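The flyer said the doors would open at 6, and at 6 the doors were open, which was the first thing that evening Menaka Munasinghe had no quarrel with.

She had washed dishes at the Plesham for nineteen years and run its kitchen for the last four. The owner, Chaminda Dewan, had come back from a trade show with a folder from a company called Zitby and a look she remembered from the year of the soup dispenser. So now it was November, it was raining in Drarnham, and she was upstairs at the old seed merchant's with a name sticker on her coat.

"Just keep an open mind," Chaminda said.

"It's open. It's tired, but it's open."

A young man named Tharindu Siriwardena gave the welcome. He used the word "partner" a great deal. The arms were partners, the restaurants were partners, and everybody who had come up the stairs was a partner as well. Then he said they would see a real table with real dirty plates, and he waved them in closer.

Menaka got a spot near the front by not apologizing to anyone.

She looked at the plates first. It was habit. A bit of orange sauce on white china, the kind of mess she would have been glad to get at the end of a Saturday shift. There was no gristle and no cold fat, and nobody had put out a cigarette in anything. She thought of the lasagna trays waiting in her own sink.

"What's the sauce?" she asked.

Tharindu looked pleased to have a question so early. "It's a tomato base, I believe."

"Put on when?"

"Sorry?"

"When did you put it on the plates? This morning? Ten minutes ago?"

He said he would check with the team. The team was a woman at a laptop named Madhu Nautiyal, who did not look up. "This afternoon," she said. "I did it with a spoon."

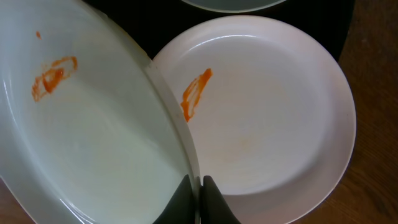 Menaka liked her better than the folder. She moved over a little so that she could see the laptop, which told her nothing, and Madhu's face, which told her somewhat more. Whenever an arm had to take hold of something, Madhu stopped chewing her gum.

"How many plates does it break?" Menaka asked, keeping her voice down.

"In here? Not many."

"And out there?"

"It hasn't been out there."

Behind them a man with a chain of sandwich shops wanted to know about leasing. Tharindu was off at once, telling him about the Dehghan, a big hotel where they hoped to be in talks by spring. Menaka turned that one over. Hoped to be in talks. She had hoped to be in talks with a dentist since the summer.

Chaminda had his phone out and was filming. "Look how careful it is," he whispered.

"My mother was careful. She was also finished by now."

"It doesn't get tired, Menaka."

"Does it get the forks?"

He didn't know about the forks. He looked for them in the folder, holding it toward the light, and found a page on energy use and a page of smiling people in aprons with very clean hands. She thought of Moushumi, who was on tonight by herself, seven months into the job and already able to tell by the sound of the swing door how bad a load was going to be. Moushumi Cassim could scrape, stack and argue with the cook at the same time. She had asked that afternoon, in a careless sort of way, what the thing upstairs in Drarnham was meant to do, exactly. Menaka had said it was only a show.

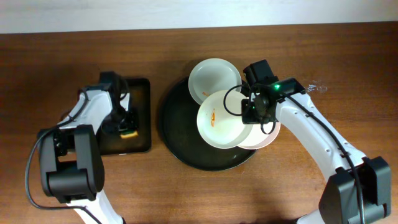 "And who cleans the sponge?" she asked.

"I do," said Madhu.

Tharindu heard that and came back to them quickly. He explained that sponge care was on the road map. Menaka asked how far along the road. He laughed, saw that she was waiting, and said he would rather not give out a date.

There was coffee afterward, and small dry cakes on paper napkins. People stood around holding their cups and said it was amazing, and then talked about parking. When Chaminda went to get a business card, Menaka took her cup across to the sink in the corner. Someone had left a pan in there with sauce baked hard around the sides. She ran the tap until it was warm and set the pan to soak.

Madhu came up beside her with an armful of cups.

"You don't have to do that," she said.

"I know. Have you got a brush?"

Madhu found one under the counter and handed it over, and picked up a towel.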